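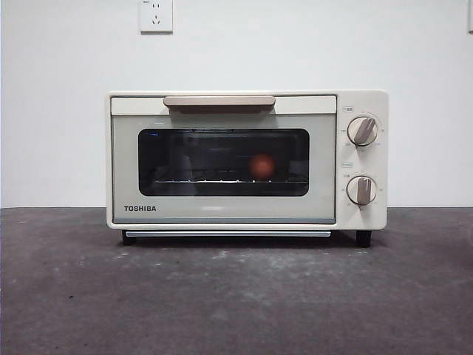

Figure 2. A compact toaster oven on a kitchen counter.

4.2 Cooking for one after a move

I went into this part of the study expecting to write about loneliness, and I did get some of that, but what people really wanted to talk about was counter space. I interviewed 15 renters in Florkport who had moved out of a shared house and into a place of their own, and almost every conversation drifted toward the kitchen before I'd finished my first question. Gleice Prado, who moved over from Nakmont in March, spent 20 minutes walking me through what she'd left behind with her old housemates (two good pans, a bread knife, a whole shelf of spices) and what she'd bought since.

Small appliances came up a lot. Xavier's earlier work in Calside treats them as stand-ins for a "real" kitchen, something you put up with until you can afford better. I read that paper before I started and I liked it, but I don't think it fits my group very well. My renters mostly had a full-size oven and just didn't use it. One woman kept her baking sheets in hers. Heating that much space for a single potato felt silly to her, and she told me so with some force!

There's a time side to this too. In the food diaries, dinner for one was usually made and eaten inside 30 minutes, often standing up, and people were a bit shy about writing that down. I had to ask twice in a few cases. Harms calls this kind of meal "unwitnessed" -- I've borrowed the word, though I use it more loosely than she does, and I count a meal eaten on a video call as unwitnessed if the other person wasn't eating.

Guests changed everything. When a friend was coming over, the spices came out, the table got cleared, and recipes from the shared house turned up again in the diaries, sometimes under the old housemate's name. I come back to those borrowed recipes in Section 5, where Gleice Xavier's comments on my first draft pushed me to look at them again.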